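The Well Plate Problem

By the second week of December the Silham High robotics club had spent all of its money and most of its goodwill, and what it had to show was a simulated arm that could pick up a plate and put it down crooked.

"It's not crooked," said Deline. "It's expressive."

Musyoka Nyamweya, who coached the club because he had once admitted in a staff meeting to owning a soldering iron, looked at the number on the screen. Run 134. The rules for the Trurumdale Lab Automation Challenge asked for two plates, placed square, in a simulator everybody had to use. A team could submit 149 runs. After that the server thanked you for your interest.

"That leaves fifteen," he said.

"Fifteen is a lot," said Thaler. Thaler was a sophomore and had written the grip code over a weekend, in a font he would not let anyone change. He had named the variables after his cousins. When the gripper closed too early the log said that Marcus was impatient, and they had all gotten into the habit of blaming Marcus.

"Maybe it's the wrist," said Deline.

"It's Marcus," said Thaler.

Nyamweya ate a pretzel. He taught chemistry. He had used real well plates in college, hundreds of them, and had put every one down straight with his own hand while thinking about lunch. He had mentioned this once in October and it had not been received as helpful.

They ran 135. The arm came in low and shoved the plate clean off the breadboard. They ran 136, which was the same but slower, because Deline wanted to watch. For 137 Thaler changed one sign in one line and the arm folded itself up politely and refused to do anything.

"Progress," said Nyamweya.

"You always say that."

"I'm paid to. Well, I'm paid $484 a semester to. Before taxes."

At six the custodian turned off the hall lights, saw them through the door, and turned half of them back on.

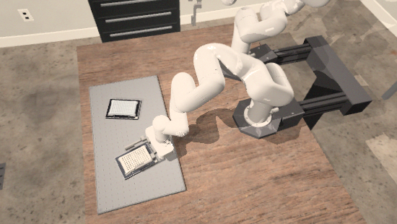
Run 138 was Deline's. She had thrown out the approach path and drawn a new one on the back of a permission slip, and she made Thaler promise to keep his hands off the keyboard until she said so. She stopped the run with the gripper down at the lower plate, and the three of them leaned in. The upper plate sat flat and square on the breadboard, as pretty as a brochure. The lower one lay on a diagonal, with the gripper up against its right edge like a man trying to straighten a picture at someone else's house.

"Is it holding that," said Nyamweya, "or leaning on it?"

Thaler scrolled through the log. He scrolled back. "Marcus thinks he's holding it."

"What does the plate think?"

"We didn't give the plate any sensors."

Deline took the permission slip back and turned it over, found that side full of somebody's allergies, and started drawing in the margin. Nyamweya passed her the pretzels. There were eleven runs left, and the late bus had gone.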